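Notebook, Seravville cell, March, 14:20

Continuing the gripper comparison. Both arms now on the common front rail, bolted through their own plates, same controller build on each (Garba, unmodified apart from the jaw limits). Putero jaws first, then the Tratach set if there is time. Layout kept from this morning: blocks and wedges in the middle, pencil cup and stapler back left, eraser back right. Red panels stay up for all runs so the exposure settings carry over.

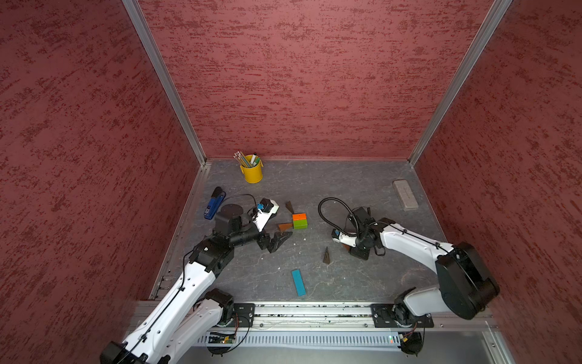 Fixed view, two-arm cell, blocks and wedges between the grippers.

Closing force set to 50 per cent on both arms. Jaw zero redone after the cable change; the encoder on the left reads 1,386 counts at full open, so that goes into the config as the upper limit. Right arm left at its previous value until I can check it with the feeler gauges.

Wrist camera: fixed exposure, auto white balance off. Veining in the table top gives the block detector false edges, mostly at low approach heights. Raising the contrast threshold removes them but also loses the short edge of the darker wedges. Left it at the lower setting and masked the fingertips instead.
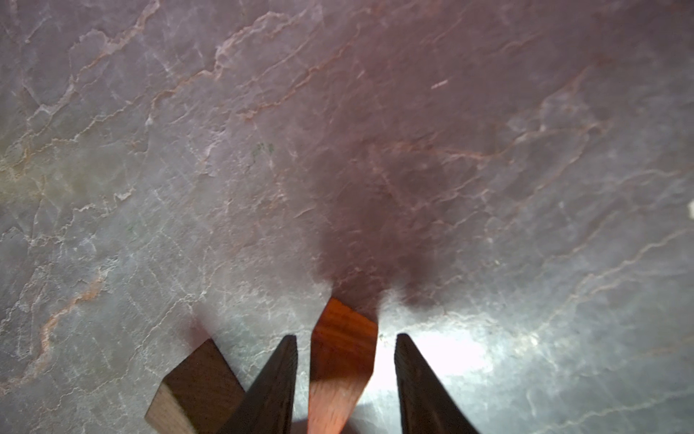 Specular reflection is the other problem. With the lamp where it is, highlights move across the surface as the wrist turns and the tracker sometimes takes one for a block corner. Tried a polariser on the bench last week, but it costs too much light at this frame rate. Cheaper to move the lamp. Latency from wrist image to jaw command was about 50 ms with the detector running and no logging.

Wedges are harder than blocks for the parallel jaws. A sloping face gives line contact at best and the piece turns as the force comes up. Approach should be square to the two flat faces, so the planner needs the wedge's yaw before it commits. At present it takes yaw from the fixed camera and corrects once from the wrist.
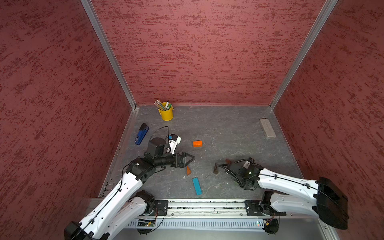

Radomir Mujić thinks the single correction is the weak point and would sooner run the wrist loop all the way down to contact, with the fixed camera used only to choose the piece. He also wants the force ramp slowed before anyone blames the finger shape.

Fair on the ramp. On the loop I am less sure, as the fingers hide most of a small wedge over the last part of the descent and the estimate gets noisy just when it matters. Could hold the last good yaw below a set height. Will try both with the same start poses.

Shared space: keep-out zone between the wrists stays on. The planner treats each cable loop as part of the wrist, with a fixed margin, and this is probably generous.

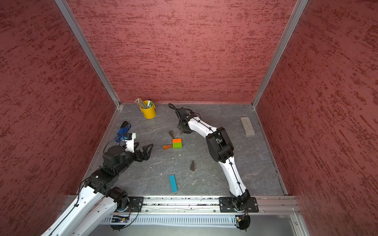

Log 197 has the planner stopping the right arm on that margin although the path looked clear in simulation. Need to replay it with the smaller cable model before changing anything on the hardware.

To do:
Right jaw zero with gauges, then copy limits to config.
Slow ramp, wedges only, both arms.
Wrist loop to contact against held yaw.
Move lamp, repeat threshold check.
Ask Agathe Deschamps for the Tratach finger drawings, the tip radius in our file looks wrong.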